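The Things That Stay on the Table

On a desk that many people use, the small objects have a harder life than the furniture. They get moved, borrowed, put back in the wrong place, and after some weeks they are gone. I started to think about this in May, when I spent my mornings in a shared workroom in Tremirby and had, for the first time in years, a table with almost nothing on it. 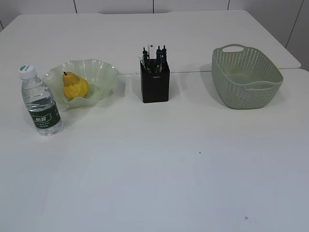
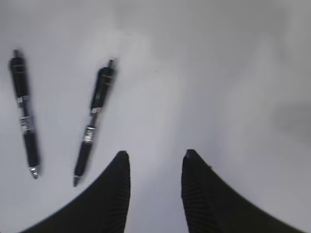 White tabletops and black pens, Tremirby.

I am a person who fills a table. At home in Boltcombe I have papers in layers, two lamps, a dish of coins from countries I do not visit anymore. So the white surface made me a little nervous. A bottle of water, a glass bowl with a pear, a pen holder, a green basket: this was the whole population, and all of it lived on the far side, in one loose row. The near side was left for the work.

Danica Shehu arranged the room. She used to dress shop windows for Zavier, a household store with a long front on the market street, and she still looks at a table as if people will pass by it on the other side of a glass. Her rule is simple to say. Things that serve you should be at the distance of your stretched arm, and the space before your chest belongs to your hands.

"When the pens are close, you play with them," she told me. "When they are far, you take one because you want to write."

I tested this for five days and I must admit that I played less. I also wrote less in the first two days, but I don't blame the pens for that.

The holder is black and it is full of pens, and I asked if so many are needed. In my experience a full holder is often a kind of cemetery. You take one pen, it is dry, you put it back out of politeness, and the next person does the same. Danica has a habit against this. Every Saturday she empties the holder and tries each pen on the back of an envelope. A pen that fails goes in the trash at once, and the others go back with the tip down. The click pens she closes first, and she looks at the button to be sure. It takes her less time than making a coffee.

I copied the habit at home, where I found 55 pens in the apartment. I threw away 20. Some of them I had carried through two moves, with care, wrapped in a sock.

The bowl is another story, and it is the object I liked the most. It is pale green glass, very light, with a rim that goes up and down in waves like the edge of a flower. Where the glass folds, the green becomes stronger. My aunt had a dish of this family in her cupboard and we were not allowed to touch it, so it surprised me to meet one in a workroom, with a pear inside, doing an ordinary job. Danica found it on a secondhand shelf at Pichon, between salt shakers, and paid 2 for it. She never thought to keep it for guests.

"It is a bowl," she said. "If it breaks, I had it for some years."

She puts only a little fruit in it. In a deep, full bowl, she says, the fruit at the bottom is forgotten, and then somebody discovers it by the smell. With one pear you see the pear. You eat it or you don't, but you have made a decision. The waves of the rim also need some air around them, and when the bowl is crowded with apples you cannot see why anyone made it this shape.

About the basket I have less to say, except that every shared table should have one. It is plastic, in the green of sage leaves, and it stands toward the right. Its duty is to receive what has no other place: a charger, a roll of tape, the glasses of someone who went to lunch. In the evening it is emptied. This is the part that I always failed at. I own baskets, but mine are never emptied, and a basket which is never emptied becomes a drawer without a front.

I asked if the greens were planned, the cap and label of the bottle, the bowl, the basket. Danica laughed and said the basket was chosen for the bowl, yes, but the water was only what the shop had. Then she went and turned the bottle a little, so that the label faced the room.

There is one problem she has not solved, and it is the line where the two tables meet. The room needed a deeper surface than one table could give, so a second was pushed against the first, and the edge of the far one stands slightly higher. Paper catches on it. A pen that rolls toward it will stop there, if you are lucky. She has considered a cloth, and then a strip of felt, and for now she does nothing, and people learn to write on one side or the other.

On my last morning I cleaned my part, which was quickly done. I put my notebook in my bag and tried the pen on an old receipt before I returned it — tip down, button up.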